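### What I learned from a month of saving wrappers

Back in August I got it into my head to keep every bit of packaging that came through our kitchen, and wow, it adds up fast! I ended up with 337 pieces (I kept a tally on the fridge), and 216 of them were soft plastic. Bread bags, chip bags, the film off the cucumbers, all of it. Silvia Bednárik tried it too over in Sturnton and quit after 12 days when her pantry door wouldn't shut.

The biggest change for us has been snacks. I buy one big bag of pretzels now and split it into little tubs, and the kids grumbled for maybe a week. I've also gone back to buying rice from the bins at Ondrejka, which costs me about 60 cents more a bag but comes home in my own jar.

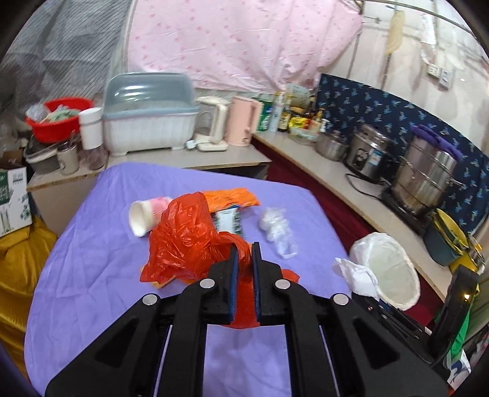 Can soft plastic go in the curbside bin? Not in our town, so mine goes in the regular trash unless I can find a store that takes it back.

Next month I'm tackling the bathroom shelf, so send me your shampoo bar tips!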